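Week 5 handout: Learning from handheld gripper demos
Fri 2 February

Hi all. I talked too fast on this one, so I've typed up my notes with the bits I skipped. The topic is why we collect demonstrations with grippers held in a person's hands, and what happens when the thing being handled has no fixed shape. The task we'll keep coming back to is two-handed work with thin plastic wrap at the rim of a green container.
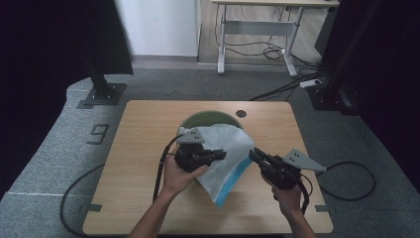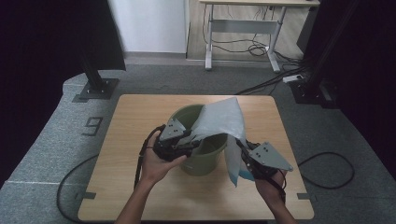 Tài Ngô asked whether a policy trained this way learns the task or just learns the person who recorded it, and whether we'd even be able to tell the two apart from the success rate. Great question, and I gave a mushy answer in class, so let me try again!

Short version: you can't tell from the success rate alone if all your demos come from one person. Everybody has habits. I always move my left hand first, and a model trained only on me will wait for its left arm too. In the Janus set we have 14 people, and the test that matters is to leave one person out, train on the rest, and look at the error on the person you left out. If it jumps, you've learned habits.

Now for the part about soft stuff. With a rigid block, you can write down where it is with six numbers and be done. With a sheet of plastic you can't (try it — how many numbers does a fold need?). So we skip the object state completely. The policy looks at pictures plus the gripper positions and predicts the next short chunk of motion for both hands together. Please note the "together". Two separate one-hand policies did badly in the Bimine runs, and when we watched the replays, the hands were pulling against each other.

How much data? We started with 200 demos and the results were pretty sad. At 2,000 the policy got decent at the first grasp and was still shaky at letting go. Releasing is hard to learn from people, I think, as we all do it so quickly that there are only a few time steps of it in each recording. Hodik is a small fix for that: it samples the moments near a gripper opening more often during training. It's one extra line in the data loader and you'll write it yourselves in the lab.

A few things I get asked every year:

Do both grippers need to share a clock? Yes. If one stream lags, the model learns the lag.

Do we throw out the bad demos? Only if a tracker dropped out. A fumble followed by a recovery stays in, and I'd love more of those.

Can you use the October data? Yes, but the calibration file is different, so load the right one.

For next time, read the Mohammadi notes up to the section on action chunks. Then take the 369 held-out clips, plot the gripper width over time for both hands, and mark where you think the grasp ends and the release begins. Bring the plots on paper if you can, and we'll compare them at the start of class.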